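Plastham Karting Club Newsletter — March

Well, what a start to the season we have had! The hillclimb karts were out at Grustville for the first proper outing since the resurfacing, and I don't think I have seen so many cheerful faces in that paddock in years. Florian Barbier took the senior class after a long scrap with Adjoa Opoku, and the two of them were still arguing about the second hairpin when I left for home.
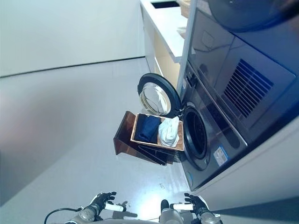
When do entries close for the next round at Akolgo?

Entries close at 6 p.m. the evening before practice, and late ones go on the reserve list.

Now, a word on tires, as I have been asked about them at every meeting this winter. We are staying with the same compound, and each driver may use 2 sets over a weekend. Anil Pinto did 171 laps on one set in testing — bless him — and he says they hold up nicely if you go easy on them for the first lap or so. Ekow Zakaria disagrees, but then Ekow has never gone easy on anything in his life.

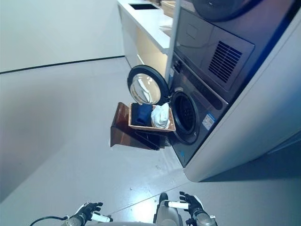
How much does a season license cost for a junior driver?

Junior licenses are $700 for the full season, and that covers practice mornings as well as race weekends.

Kimutai Shirima has also been working hard on the barrier fund, and I am so pleased to tell you we have now reached $3,000. The new barriers will go in on the outside of the last corner, where a few of us (me included, I'm afraid) have visited the grass more often than we would like. If you can spare a morning to help move the old ones, please have a word with Kimutai at sign-on.

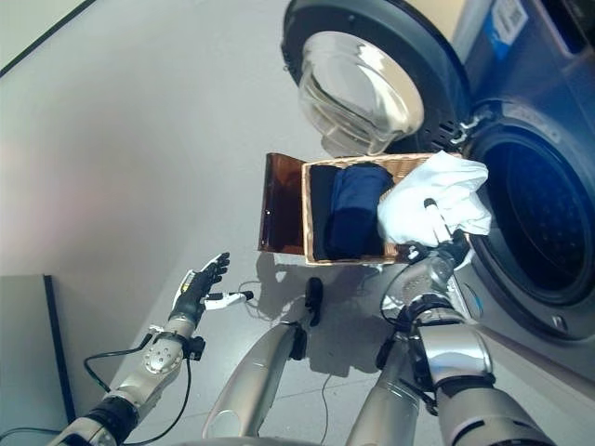 Wicker basket and open washer door

Gates at Akolgo open at 7 a.m. Bring boots, the lower field gets muddy.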